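4月、14時すぎから

Sekierの片づけタスク、ベッドの上での教示。両手にハンドグリッパを持ち、布団の上に散らした菓子を緑の箱へ入れる。机の上の版は前回までで足りているので、今回は柔らかい面だけをやる。記録の流れは机の版と同じ。開始姿勢で静止、菓子を順に箱へ、開始姿勢に戻って静止、停止。

布団はわざと伸ばさない。しわの入り方はテイクごとに変わってよいことにした。菓子の置き方も毎回変える。箱と、その横の背の高い容器はどちらも最初から布団の上に置く。容器は動かす対象に入れない。
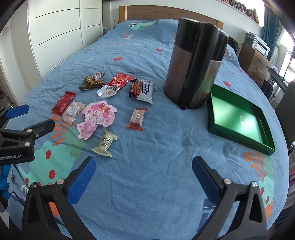
*読了目安:2分*

## 開始姿勢

指は開いたまま、先を布団に向けて止める。前回のログでは静止が短いテイクがあり、Molefeの自動切り出しで先頭が欠けた。今回は声に出して数えてから動き始める。

左右の役割は固定しない。近いほうの手で取る。ただし両手を同時に伸ばすと視野の中で互いに隠し合うので、片方が動いている間、もう片方は外側で待たせる。待たせているほうの手がだんだん内側に寄ってくる癖がある。肘を体につけると少しましになる。

## つかみ

平たい袋がいちばん面倒。上から押さえると布団ごと沈み、パッドの間に布が入る。指先を浅く入れて長い辺の側から挟み、いったん立ててから持ち上げるやり方に統一した。ひねり包みの飴は端をつかまず胴をつかむ。

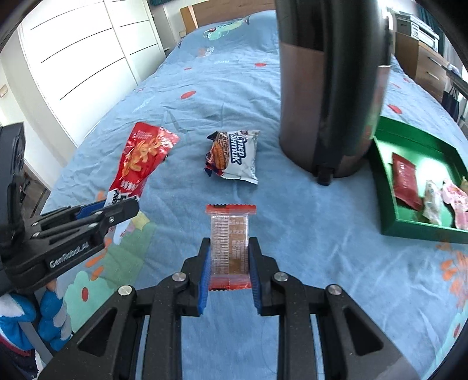
閉じる速さも揃えたい。人の手だと、滑りそうだと思った瞬間に急に握り込んでしまい、開度のグラフに段がつく。Flondtonに学習させるとその段をそのまま真似るので、つかむ前に一拍おいて、一定の速さで閉じる。持ち上げも真上に少し、それから横へ。斜めに引くと隣の菓子を引きずる。

失敗したときは取り直してよい。取り直しの動きも残す。ただし落としたものを素手で直したらそのテイクは破棄。

## 記録

- 採用:6テイク
- 破棄:2テイク(素手で触った、停止の押し忘れ)
- いちばん短い採用テイク:960フレーム
- いちばん長い採用テイク:2,147フレーム

長いほうは取り直しが多い。捨てるか迷ったが、回復動作の例が少ないので残した。タグに「retry」を付けてStostariに上げる。

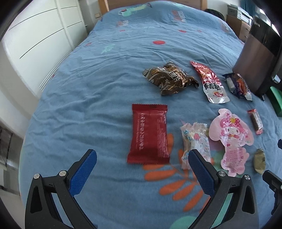 Petronella Steynからは、取る順番を手前からに固定しないほうがいいと言われた。机の版では全員が手前から取っていて、方策が奥の菓子を最後まで見に行かない。順番を紙に書いて引くか、テイクごとに開始位置を変えてほしいとのこと。それと、retryのタグはテイク全体に付けるより区間に付けたほうが後で使いやすい、とも。

順番については次から紙で引く。区間タグはMolefe側の画面にまだ欄がないので、当面はメモ欄に開始と終了のフレームを手で書く。今日の分はさかのぼって書き足すこと。

## 箱に入れる

放す高さを決めていなかった。高いところで開くと袋が縁に当たって外へ出ることがある。縁を越えたら下げ、先に入れたものに触れる手前で開く。箱の下も布団なので、縁に指が当たると傾く。傾いても途中では直さず、そのまま続ける。 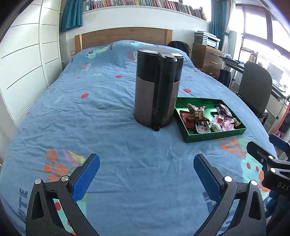

容器のそばを通るときは手首を少し上げる。箱へ向かう経路をまっすぐ取ると肘側のフレームが容器に当たりそうになるため、手前を回る。遠回りした分だけ時間は延びるが、これは揃えなくてよい。

### 残り

- 窓側の照り返し。カーテンを閉めた条件でも撮る
- 左手のパッドの汚れを拭く(右は開始前に拭いた)
- 開始位置の紙を作る
- 箱の向きを変えた版。縦と横で分ける
- 停止の押し忘れ対策。足元のスイッチを試す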